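食卓と台所の掲示板 > テーブルの支度 > 相談
使い捨ての大きいボウルを、ふつうの食器と一緒に出してもいいですか
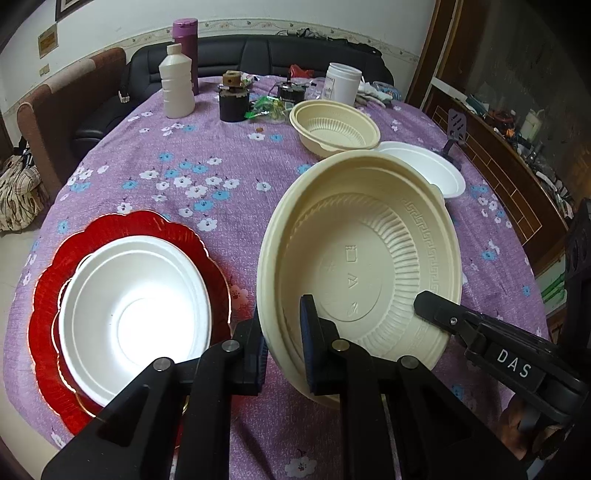 読むのにかかる時間:12分 | 閲覧数 2,431 | 状態:受付中

投稿者:murasaki_nuno

みなさま、はじめまして。日本に住んで長くなりましたが、食卓の作法についてはまだ自信がありません。ご意見をいただきたいと思います。

七月に、家に人を呼んで昼食を出します。丸いテーブルが一つあり、その上に紫色の布をかけるつもりです。白と青の小さい花の模様がついている布です。食器は、ふちに金色の線が入った赤い皿と、白い丸いボウルを重ねて使います。赤い皿は花びらのような形をしていて、私はこれをとても気に入っています。

問題は、ベージュ色の大きい使い捨てボウルです。前の集まりのあとに残ったものが、まだ棚にたくさんあります。サラダや煮物を入れるのにちょうどよい大きさなので、これも使いたいと考えています。ところが夫が、「赤と金の皿の横に使い捨てを置くと、皿のほうがかわいそうだ」と言いました。私は、それほど変ではないと思います。ボウルの内側には縦の筋があり、横のほうにはギリシャ風の四角い渦の模様も浮き出ています。使い捨てとしては、かなり飾りのあるほうではないでしょうか。

質問は次のとおりです。
使い捨てのボウルを、ふつうの食器と同じテーブルに並べることは失礼になりますか。
並べる場合、どのように置けばよいでしょうか。
紫の布に赤い皿という組み合わせは、強すぎますか。

長い文になってしまい、申し訳ありません。よろしくお願いいたします。

返信 1 投稿者:nabe_futa

失礼とは思いません。うちでは大皿料理はいつも使い捨てに入れて、取り皿だけ瀬戸物にしています。お客さまが手に取って口に近づける食器がきちんとしていれば、真ん中の入れ物は軽いほうが便利です。回すときに重い鉢だと腕が疲れます。

ただし、汁の多い煮物は私なら入れません。どのくらい熱に強いのか、見ただけではわからないからです。包装に耐熱温度が書いてありませんでしたか。

返信 2 投稿者:kinpaku_suki

私は反対の意見です。赤と金の皿は、それだけで食卓の主役になる食器だと思います。隣に使い捨てが来ると、見る人の目はまず使い捨てのほうに行きます。大きいからです。小さければ目立たないのですが、この大きさではそうはいきません。

ご主人の言うことに私は賛成します。せっかくの布と皿ですから、ガラスの鉢を一つ買えばよいのではないでしょうか。Zarkholmの店で、サラダ用の大きいものが4,000円で売られていました。高いと感じるかもしれませんが、十年使えます。

返信 3 投稿者:murasaki_nuno(質問者)

ご返信ありがとうございます。

包装の袋はもう捨ててしまいました。底のところに記号が縦に並んで浮き出ています。一つは三角のような形で、もう一つは丸まった形です。意味がよくわかりません。材料の名前かもしれないと思って見ましたが、読める文字だとは言えません。

4,000円の鉢について。品物が良いことは理解できますが、棚に場所がありません。今あるボウルを使い終わらなければ、新しいものを入れることができないのです。これは夫にも説明しました。

返信 4 投稿者:tana_ga_semai

棚に場所がない、という一文に深く同意します。

使い捨てをとっておくと、「いつか使う」と思っているうちに何年も経ちます。食事会があるなら、そのときに全部出して終わりにするのがよいと思います。見た目のことは、料理を入れればほとんど気にならなくなります。葉の多いサラダをふちの近くまで盛ってください。内側の筋も模様も隠れて、ベージュの縁だけが残ります。縁は太く丸めてあるようですから、安っぽくは見えないでしょう。

返信 5 投稿者:kinpaku_suki

隠せばよいという考え方は、少し寂しい気がします。隠さなければならないものなら、はじめから食卓に置かないほうが気持ちがよくありませんか。

返信 6 投稿者:tana_ga_semai

寂しいでしょうか。うちの鍋敷きも料理の下に隠れていますが、寂しいと思ったことは一度もありません。

返信 7 投稿者:maru_table

丸テーブルを使っている者です。置き方についてだけお答えします。

四角いテーブルと違って、丸いテーブルは端に逃がす場所がありません。大きいボウルを人の前に置くと、その人の皿が縁に押されて、布の垂れるところまで出てしまいます。私は一度それで小鉢を落としました。ですから大きいものは必ず中央、皿はその外側に、縁から指の幅くらい離して並べます。

中央に大きいボウルをいくつも集めたい場合は、先に空のまま置いてみることをおすすめします。料理が入ってからでは、動かすたびに布が寄ってしわになります。布の下に滑り止めを敷いていますか。

返信 8 投稿者:murasaki_nuno(質問者)

maru_table様、大変参考になりました。滑り止めは敷いていません。必要でしょうか。布はつるつるしたものではないと思っていたのですが、ボウルをずらすと一緒に動くことがあります。

それから、花の模様が細かいので、しわはあまり見えないと考えていました。この考えは間違いですか。

返信 9 投稿者:maru_table

細かい模様はしわを隠してくれますが、引っぱられて片側だけ長く垂れたときは、模様があっても気がつきます。滑り止めは100円の店の網のようなもので十分です。テーブルより一回り小さく切って、中央だけに敷いてください。縁まで敷くと段が出ます。

返信 10 投稿者:iro_no_hanashi

色の質問にまだ誰も答えていませんので、書きます。

紫と赤は近い色なので、ぶつかると言う人がいます。私は悪くない組み合わせだと思います。白い花が布の中にあり、皿の上にも白いボウルがありますから、白が両方をつないでくれます。もし白いボウルがなかったら、私も強すぎると答えたでしょう。

一つ注意があります。光沢のある赤い皿は、強い光の下では周りの布にも赤い色を映します。写真でも、皿の右のところの布が赤みを帯びています。花の色も変わって見えます。昼の食事でしたら、窓の光が直接当たらない位置にテーブルを動かすか、薄いカーテンを引くとよいでしょう。白いボウルも、光が強いと中が真っ白になって形がわからなくなります。

ベージュについては、紫の隣では少し黄色く見えると思います。汚れた白のように見えるかもしれません。私が心配するのは、使い捨てかどうかということよりも、この色のほうです。

返信 11 投稿者:murasaki_nuno(質問者)

iro_no_hanashi様、ありがとうございます。皿の赤い色が布に映っていることには、自分では気がついていませんでした。読んでから写真を見直して、驚きました。

ベージュのことも、言われてみると気になってきました。ボウルの下に何か敷けば、紫と直接となり合わなくなりますか。白い紙のレースのようなものを考えましたが、飾りすぎでしょうか。

返信 12 投稿者:nabe_futa

紙のレースは水を吸うと布に貼りつきます。サラダのボウルの下には冷たい水滴がつくことがありますから、私はやめておきます。白い布ナプキンを四つに折って敷くだけでよいと思います。

返信 13 投稿者:furukawa_no_niwa

Furukawaの集会所で、食事の会の準備をよく手伝っています。人数が多い会では使い捨てとふつうの食器を毎回まぜています。苦情を聞いたことはありません。

まぜるときの決まりが一つだけあります。同じ役目のものは同じ種類でそろえる、ということです。大鉢は全部使い捨て、取り皿は全部瀬戸物、というようにします。取り皿の中に一枚だけ使い捨てが入ると、その席の人が「自分だけ違う」と感じてしまいます。質問者さんの場合は役目がきれいに分かれていますから、問題はないと思います。

返信 14 投稿者:kinpaku_suki

役目で分けるという説明は、わかりやすいと思いました。少し考えを変えます。

しかし集会所と自宅は同じではありません。自宅に呼ばれた人は、その家の食器を見るのも楽しみにしています。私は今でも、一つだけでもよい鉢があったほうがうれしいです。たとえば真ん中の一つだけを家の鉢にして、両側を使い捨てにするのはどうでしょうか。

返信 15 投稿者:furukawa_no_niwa

それをすると、同じ役目のものが二種類になりますね。私の決まりには反しますが、ご自宅なら好みの問題だと思います。

返信 16 投稿者:stack_de_komaru

横から失礼いたします。重なった使い捨てボウルがはがれなくて困ったことのある方はいませんか。

前にJimusettiという使い捨て食器のセットを買いましたが、ボウルがぴったり重なっていて、一つのつもりで二つ出してしまいます。急いでいるときに無理にはがすと、縁が折れます。質問者さんのボウルには縁の右上に小さいつまみのような部分がありますが、そこを持つとはがしやすいですか。

返信 17 投稿者:murasaki_nuno(質問者)

stack_de_komaru様。つまみのような部分は、何のためにあるのか私も知りませんでした。さきほど棚から重なったものを出して試しました。つまみを持って少しねじるようにすると、前よりも楽にはがれました。ただ、そのための部品かどうかはわかりません。ふたを留めるためのものだったのかもしれません。ふたは買ったときからありませんでした。

返信 18 投稿者:tana_ga_semai

うちでは、重ねてしまう前に間にキッチンペーパーを一枚ずつはさんでいます。はがれやすくなりますし、使う日にそのペーパーで中をふけます。棚の中のほこりは意外に多いものです。

返信 19 投稿者:stack_de_komaru

ありがとうございます。ねじる方法で、うちのものもはがれました。ペーパーのほうは、はさむ作業が面倒に感じますが、次にしまうときに試してみます。

返信 20 投稿者:nuno_araimasu

紫の布の洗濯について、どなたも書いていませんので一言だけ。

濃い色の布に油の多いドレッシングがつくと、乾いてから丸いしみが見えてきます。その場では水でぬれたように見えるだけなので、気がつかずに置いてしまいます。食事が終わったらすぐ、台所の洗剤を指先につけてたたいてください。こすってはいけません。私はStistitzの花模様の布をこすって、そこだけ白っぽくしてしまいました。

それから、はじめて洗うときは必ず一枚で洗ってください。白いナプキンを下に敷くとのことでしたが、ぬれたまま重ねておくと色が移る場合があります。

返信 21 投稿者:murasaki_nuno(質問者)

nuno_araimasu様、危ないところでした。私はいつも、食事が終わると布もナプキンもまとめて丸めて、かごに入れていました。今回は別々にします。

布はまだ一度も洗っていません。食事会の前に洗ったほうがよいでしょうか、それとも後でよいでしょうか。折り目がついているので、アイロンはかけるつもりでいます。

返信 22 投稿者:nuno_araimasu

前に一度洗うことをおすすめします。新しい布は水をはじくことがあり、こぼしたものが広がってしまいます。洗ってから半分乾いたくらいで裏からアイロンをかけると、折り目がきれいに消えます。完全に乾かしてからでは、なかなか消えません。

返信 23 投稿者:iro_no_hanashi

折り目のことですが、丸テーブルでは十字の折り目が中央に来るので、四角いテーブルよりも目立ちます。アイロンの後は折らずに、いすの背にかけておくか、筒に巻いておいてください。

返信 24 投稿者:murasaki_nuno(質問者)

みなさまのご意見を読んで、夫ともう一度話し合いました。次のように決めました。

大きい料理はベージュのボウルに入れて、中央に集めます。下には折った白いナプキンを敷きます。
一人ずつの席には赤い皿と白いボウルを重ねて置きます。
煮物は家の鍋のまま、隣の台に置くことにしました。熱に強いかどうかわからないので、ボウルには入れません。
滑り止めは中央だけに敷きます。

kinpaku_suki様の、真ん中だけ家の鉢にするという案について、夫は賛成し、私は迷っています。家にある鉢は茶色なので、紫の上では暗く見えるかもしれません。当日の朝、両方置いてみて決めようと思います。

返信 25 投稿者:kinpaku_suki

茶色でしたら、私も強くはおすすめしません。そのときは全部ベージュでそろえてください。反対ばかり書いて申し訳ありませんでした。赤い皿は本当にすてきです。金の線が入っているものは電子レンジに入れられない場合が多いので、お手伝いの方がいるなら先に伝えておくとよいと思います。

返信 26 投稿者:nabe_futa

鍋のままでよいと思います。温かいまま食べられますし、洗う物も減ります。

使ったあとのボウルは、捨てる前に地域の分け方を確かめてください。底の記号の意味がわからないときは、役所の窓口に持って行けば教えてくれることがあります。私は市のごみの案内の冊子で調べていますが、字が小さくて苦労します。

返信 27 投稿者:murasaki_nuno(質問者)

電子レンジのことは、義理の妹に必ず伝えます。いつも手伝いに来てくれて、何でも温めようとする人です。

記号についても、一つ持って役所に行ってみます。わかりましたら、この欄に書きます。みなさま、ご丁寧にありがとうございました。もう少し受付中のままにしておきますので、盛りつけについてのご意見もありましたら、お聞かせください。

返信 28 投稿者:maru_table

盛りつけについて一つだけ。取り分けるスプーンを深いボウルに立てかけると、軽いボウルはスプーンの重さで傾きます。スプーンは横に小皿を用意して、そこに寝かせておいてください。料理が減ってきたときに、特に傾きやすくなります。

このスレッドへの返信は、会員登録をした方のみ可能です。
前のスレッド:しょうゆ差しの口が固まってしまいます
次のスレッド:割りばしの袋を折って箸置きにする方法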